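2025年1月27日　作業ノート　5番セル

朝、Cúcさんから引き継ぎ。先週の終わりに右のハンドグリッパの追跡が飛ぶようになったとのことで、メモには「再校正で解決」と書いてある。解決という言葉は信用しないことにしている。11月にも同じことを書いた人がいて、二日後に戻った（書いたのは自分）。

まずログを見た。右側の追跡欠落は1,511フレーム、左は154。左右で同じプレート、同じ固定ねじなのにこの差は校正では説明がつかないと思う。Algirdasは照明の反射説。スタンドの金属が光るのは確かだが、それなら左も巻き添えになるはずで、半分しか納得していない。

自分が疑っているのはケーブルの取り回し。右は手首の下を通して前腕に沿わせている。手首を返すと引っ張られ、プレートの根元に力がかかるのではないか。ねじを締め直し、ケーブルに余裕をもたせてから、台の上で持ち手つきの金具を使って動きを確認。

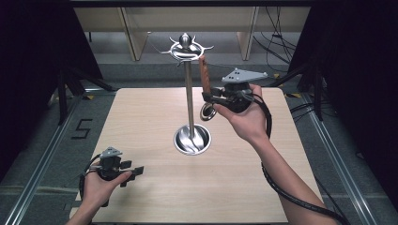 右で木の持ち手をつかんだところ。左は開いたまま待機。ケーブルは手首の下から前腕沿い。

締め直し後に200回分を流して、右の欠落は三割ほど減。減ったがなくなってはいない。これを「改善」と報告書に書くかどうかでPiretさんと少しもめた。測った時間帯も人も違うので、自分は書かない方に一票。

ついでに見たところ：
・右プレートの固定ねじ、一本だけ手で回る程度に緩い。写しておけばよかった。
・グリッパの爪、左右とも摩耗は目立たず。
・スタンドは揺すってもがたつきなし。Ackermannの手順書は毎週の増し締めを求めているが、必要かどうか疑問。
・レールの固定は未確認。時間切れ。

反射説も捨てきれないので、明日スタンドを外した状態で同じ動きをさせる。条件はケーブルも人も今日のまま。それで右だけ落ちるなら反射の話は終わりにする。Algirdasには先に言ってある。

Haeさんから、新しい追跡ソフトを入れれば全部直るという話。変更履歴を読んだ限り、該当しそうな項目はない。入れるなら原因が分かってから。今入れると何が効いたのか分からなくなる。

右の予備ケーブルは棚になし。Tikovに在庫照会、返事待ち。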